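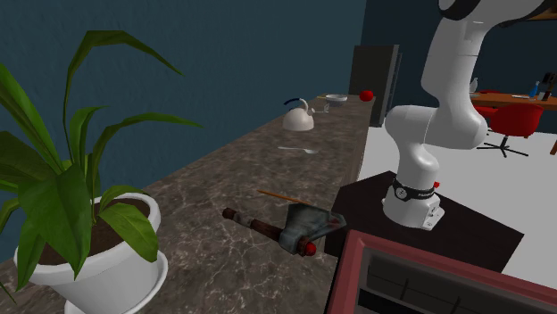 It used to be me clearing the counter at the end of every shift, and now I mostly check that it was cleared, is how one kitchen hand at a Rondero site puts the change. The comment came in on our feedback form in March, and we have left it on this page because buyers ask about jobs before they ask about payload.

Kommont Counter Arm
Made by Dinix. Sold and serviced by Sipos.

Overview

The Kommont is a fixed robot arm for shared staff kitchens, canteen back counters and break rooms. It stands on its own pedestal beside the counter and handles small items: cutlery, bowls, kettles, fruit, hand tools that someone has put down and walked away from. It picks up one item at a time and takes it to a place you have set.

It does not cook, and it does not wash dishes. Loading a dishwasher is available as an add-on for some rack types. Ask before ordering.

Planning your room

Every order includes a room plan in simulation. We build your kitchen on screen with the counter, appliances, seating and a set of loose items, and place the arm in it. Your staff can look at the layout and ask for changes before any holes are drilled. Odd items are welcome in the plan. If axes, paint tins or bike parts end up on your counter, tell us and we will put them in.

The plan answers three questions:
- Can the arm get to the far end of the counter?
- Do people still have a clear way to the table and the refrigerator?
- Which items should be left for a person?

Sharp tools are set to "leave for a person" by default. The arm stops, the item stays where it is, and a notice goes to whoever is on duty. You can change this for knives in a marked tray. You cannot change it for anything heavier than the rated load.

What changes for staff

Rondero runs two of these arms in its depot canteens. Before the first one went in, clearing up was shared by the two people on the late shift and took up most of their last hour. They still work the late shift. The last hour now goes to stock checks, ordering and the jobs the arm passes back to them.

Some things got harder at first. People had to learn to keep bags off the counter. The arm slows down when someone is close, so a busy lunch means very little gets moved until the room thins out. Rondero settled on running it from 2 p.m. and again after closing, and other sites have done much the same.

Somebody has to own the notices. If no one is named for each shift, items pile up in the "leave" list and staff stop trusting the system. We ask for a name on the order form. The role takes a half-day course, and we recommend paying for it as a skilled duty.

Staff can stop the arm at any time and do not need permission to do so. Stops are logged by time only. The system does not record who pressed the button, and Sipos will not add that feature on request.

Specifications

Model: Kommont 404
Mounting: bolted to pedestal
Rated load: up to 2 kg
Item library: 492 common kitchen and workshop items
Custom items: 100 slots
Stop control: button on unit, plus one wall button supplied
Power: standard wall outlet
Languages on panel: English, Spanish, French

In the box

Arm and pedestal
Wall stop button with cable
Two item trays, one marked for knives
Printed shift guide
Floor tape for the keep-clear area

The gripper is ordered separately. Most kitchens take the soft two-finger type. The wide type is better for large bowls but has trouble with spoons lying flat on polished stone.

Care

Wipe the casing with a damp cloth. Do not spray cleaner at the joints. Check the pedestal bolts monthly and write the check in the shift guide. Worn finger pads can be changed by staff in a few minutes with the key supplied.

Delivery and setup

A Sipos fitter installs the arm in one visit and stays through the first working shift. A second visit is included a month later, and we ask that kitchen staff be there for it as well as the manager, with paid time set aside.

Lease and purchase prices are given by quote. Send us a floor sketch, a list of what is usually left out on your counter, and the hours your kitchen is staffed.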